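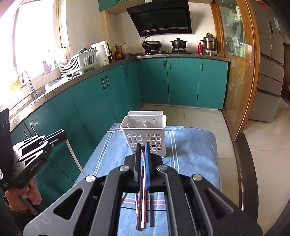 Sorting out the chopstick pile

If you cook at home a lot, you know how chopsticks multiply! Ours come from takeout bags, from gift sets, from that one shop in Wernwood where I can never leave empty-handed, and before long they're all tangled up in a drawer with the whisks. Ten minutes with a dish towel and a small basket fixes it, and I love how much nicer the drawer feels afterward.

Start by laying a towel flat and putting every chopstick on it lengthwise. A blue striped cloth is great for this, as both dark red and white sticks show up well against it. Cloth also keeps them from rolling off onto the floor (mine always head straight for the gap beside the stove).

Pair by color first, then by length. Stand each pair on end on the counter and you'll spot a mismatch right away. Odd ones go to one side – don't toss them yet. A single wooden chopstick is wonderful for stirring iced tea, poking seed holes in potting soil or getting the last of the jam out of a jar.

Run your fingers along the wooden ones. Anything splintery or cracked goes out, and so does anything that smells musty.

For storage, I'm a big fan of a plastic utensil basket with two compartments and square holes in the front. Air gets in, and you can keep everyday pairs on one side and long cooking ones on the other. Pegs on the back wall are handy if yours has them – check whether they're meant for a rail before you buy a separate hook.

Washing: warm soapy water, a good rinse, then tips up in the basket until fully dry. Wooden ones take longer in July when the kitchen is sticky, so I leave them out overnight.

The basket needs a scrub too! An old toothbrush gets into the corners of the holes beautifully.

Next up: the spatula crock.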